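Bonnes pratiques pour la saisie d'objets mous : on écrit une charte ?

turcotte_h
Salut tout le monde ! Chez Lasodetti on passe en août à une vraie règle de collecte pour la pince à main, et je suis ravi, j'attendais ça depuis des mois. Brouillon : 50 essais par objet, fond textile obligatoire, doigts ouverts de part et d'autre avant tout contact. Vous ajouteriez quoi ?

prirness_lab
Super initiative ! Par contre 50, c'est trop. Sur nos 1348 essais, la moitié se ressemblait. Mieux vaut changer l'objet de place à chaque fois.

Halldóra K.
Pas d'accord, désolée. Sans répétition, impossible de comparer deux opérateurs. Chez nous la règle dit 50 ET on déplace l'objet, les deux vont très bien ensemble :)

bouchard
+1 Halldóra. Et notez l'état des patins avant chaque série ! J'ai dû jeter 675 essais parce que personne n'avait rempli la colonne.

prirness_lab
Aïe. OK pour la colonne, je la vole. Pour le 50, je reste sur ma position.

turcotte_h
Je mets à jour, dites-moi si ça tient :

1. Noter l'état des patins avant la série.

2. Laisser le fond chargé : couvertures à motifs, plis, tissus brillants. Un autre objet peut rester à côté de la cible.

3. Approcher doigts ouverts, un de chaque côté. Pour un écheveau, viser la bande de papier au milieu et laisser les brins libres.
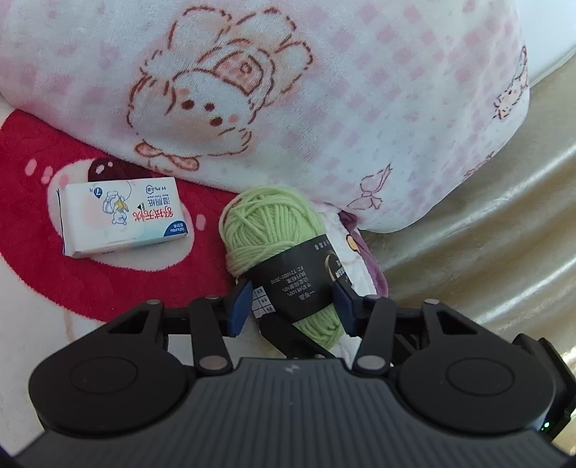 4. Deux opérateurs minimum par objet, fiches séparées.

Halldóra K.
J'adore le point 3 ! Sauf la bande : elle peut glisser sur la laine, moi je prendrais aussi un peu de fil.

bouchard
Pareil, ou alors deux variantes, 3a et 3b.

turcotte_h
Va pour 3a et 3b, je renvoie la version 2 ce soir vers 18 h.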